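Ten years married today, so I'm going to tell you how we met. It involves a coach station, a wrong suitcase and no romance whatsoever. (1/7)

I was going to Flosoren for a cousin's wedding. Up to 4000 people had picked the same coach, or it felt that way by the time I got a seat. (2/7)

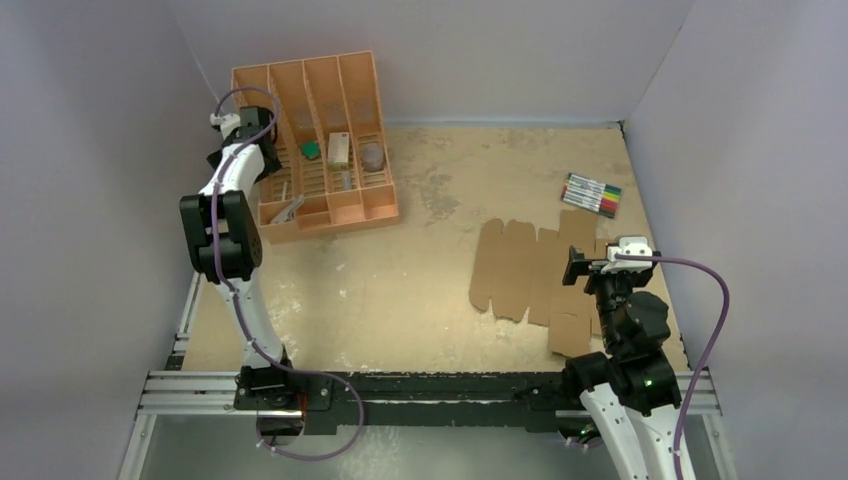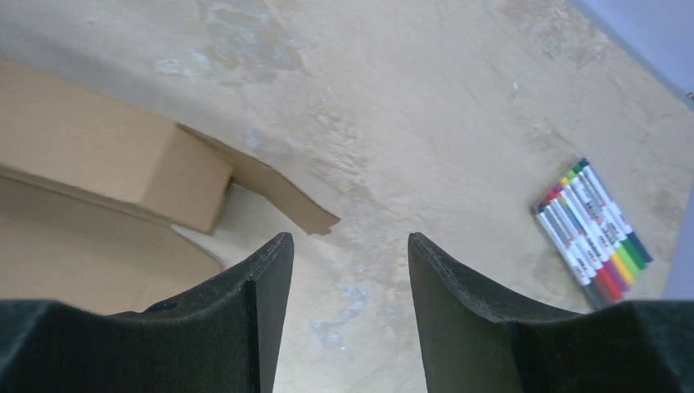

3/7
At the other end I grabbed a navy suitcase with a bent handle. I own a navy suitcase with a bent handle. So, sadly, did he.

4/7
I found out in the hotel, an hour before the church, holding up a pair of men's walking boots and a book about canals. My dress was in Gistamlow with a stranger. I went to the wedding in jeans and my aunt still brings it up.

5/7
He rang the number on my label that night. First words my husband ever said to me: "Have you been reading my canal book?" I had. I was on page 783. It's a very long book and the disco was very bad.

6/7
We swapped cases at the café in Fatomow, which was halfway and did terrible scones. He'd ironed the dress. I thought this was either lovely or a warning sign. We stayed until they put the chairs up, and he missed 2 buses, one of them on purpose.

7/7
He proposed the following May, on a towpath, in the rain, in those boots. We still have both suitcases and we still pick up the wrong one. Dinner tonight is at the Kandpal and he's been told no canal talk before pudding.

Contact | © July 26, 2019 | Back to top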